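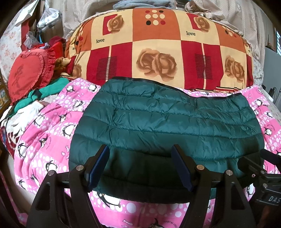
Tahira wrote in after the last post to say I was dead wrong about packing light, and that anyone who flies to a cold place with only a carry-on is going to spend the whole first day shopping for socks. Fair! I did buy socks in Bredell. Two pairs, overpriced, and I still wear them.

But I'm sticking with the small bag, and I've now done it for 7 trips in a row. Mine holds up to 20 pounds before the zipper starts complaining, and I've never gotten close unless I bring books (I always bring books, then read one chapter and fall asleep).

My big discovery this winter was to quit packing by day. I used to lay out Monday-me, dinner-me, hiking-me, and end up with a pile nobody could lift. Now it's 4 tops, two pants, one warm layer, done. If it gets really cold I put everything on at once and look like a couch. The bus up to Kondeck had no heat for 52 miles and I was perfectly happy, squashed in next to a man eating an onion sandwich.

Shoes are where I fall apart. I want the boots, I want the sneakers, and I want something for the hotel hallway at 6 a.m. when the coffee comes out. Olaia swears by wearing the boots on the plane and I tried it, and my feet swelled up so badly I walked through the airport in my socks carrying them. So no boots on planes for me, thanks.

Oh, and toiletries. Buy the toothpaste there! Every town has toothpaste. Even Shiferaw had three kinds and that place closes at noon.

Next trip is in May and it's supposed to be warm, so I'll have to start all over with the list. If you've got a good rain jacket that folds down small, tell me which one, mine leaks at the shoulders.

Last updated: May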